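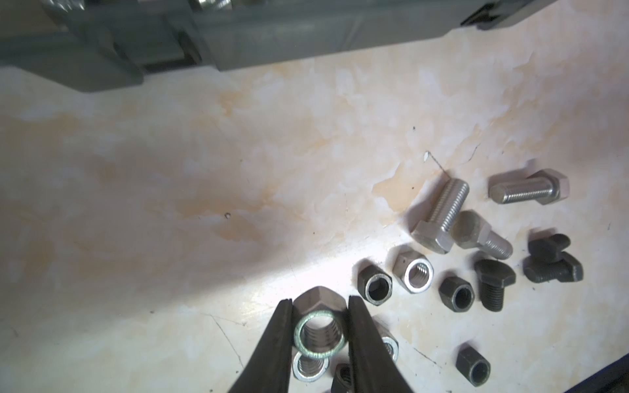
# Custmont Fastener Thread List

A plain table of thread sizes, pitches and tapping drill diameters for small metric and imperial hardware, compiled for home workshops and bike sheds.

Version 3, June 2026. Maintained by Janka Vaněk.

## What's in it

- `threads.csv`: 400 rows, one per thread designation
- `drills.csv`: tapping and clearance drill for each row
- `notes.txt`: remarks on odd sizes, mostly from old British machinery

Diameters and pitches are in millimetres. Imperial sizes keep their original designation in the `label` column and are converted in the others. Blank cells mean the value wasn't known. Please don't read them as zero.
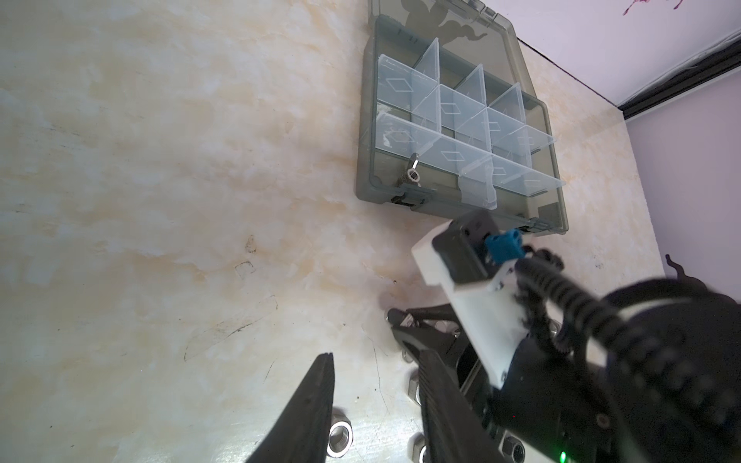 ## Sources

Most rows were typed up from the Kopecký shop handbook and checked against a thread gauge where I had a matching part. 34 rows come from the Unano parts ledger and haven't been measured. They are marked `u` in the `status` column.

## Known problems

- 13 BA sizes have no clearance drill listed.
- Left-hand threads are only flagged for pedals and grinder spindles.
- Colour codes for plated finishes were dropped in January. Suppliers don't agree on them.
- The `grade` column is free text. Sort it at your own risk.

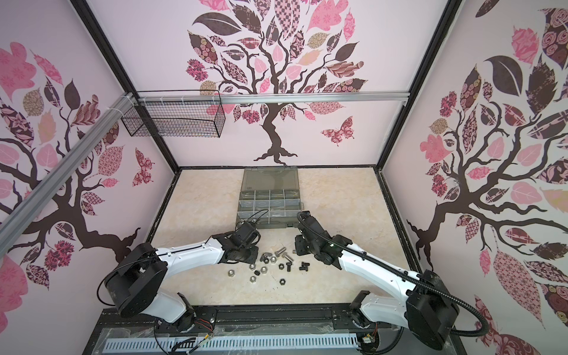
## Using the files

Both CSV files are UTF-8 with comma separators and join on `id`. Spreadsheets like to turn `1/4` into a date, so import the `label` column as text.

Don't use the list for lifting gear, brakes or anything else that needs a certified fastener.

## Licence

Free to copy and change. Keep the source line if you republish it.

## Comments

**trodard_fan**: M7 is missing from drills.csv. It's in threads.csv.

**Janka Vaněk**: Thanks, added.

**shedlight**: Any chance of an inch version for the drills? My whole index is fractional.

We use cookies to remember your settings. Accept | Manage preferences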